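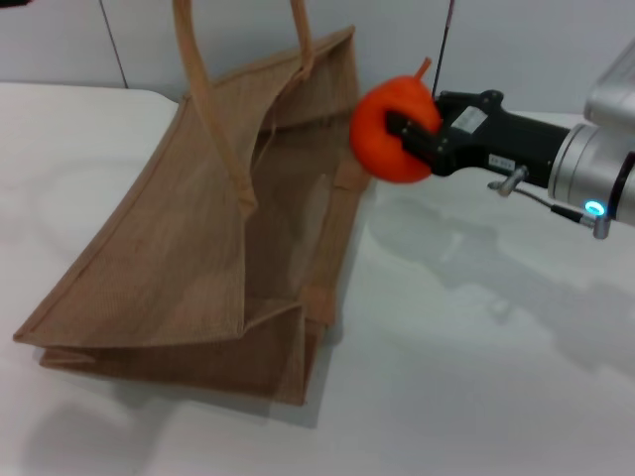 Deltness, the power distributor for the Annan district, will replace the transformers at its Volia substation after a run of outages in April left shops and homes without electricity for up to eight hours at a time.

The work will start next month and take six months, network manager Lauri Leinonen told a public meeting on 24 June 2023. Two transformers will be replaced, one after the other, so that the substation can stay in service during the job.

"The units are old and they are carrying more load than they were built for," Leinonen said. "We have repaired them several times. Another repair would only put off the same problem."

Planned cuts will be needed on the days when each new unit is connected. Leinonen said customers would get notice by mail and text message, and that no planned cut would last more than two hours.

The equipment contract has gone to Platix, which will also supply new switchgear. Neither company would give the price. Deltness said the cost would come out of its existing budget for network repairs and would not be added to bills this year.
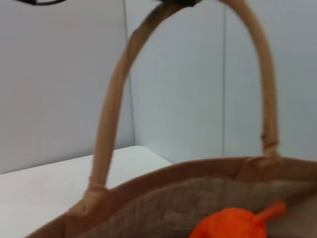
Small businesses in Volia want to know whether they will be paid for what they lost in April. Santeri Nurmi, who runs a grocery and household goods store on the main street, said he threw out frozen and chilled stock after the longest outage and has not had an answer to his claim. Dry goods and items such as jute tote bags with rope-like handles were not affected, he said, but they bring in only a small part of his income. "I can sell a bag in the dark if I have to," Nurmi said. "I can't sell milk that has been warm all day."

Leinonen said Deltness had received 50 claims from business customers and was still going through them. Owners who have not yet filed can do so at the company's Annan office and should bring receipts or stock records.

Households that were without power for more than six hours in a single outage will get a credit on their next bill and do not have to apply.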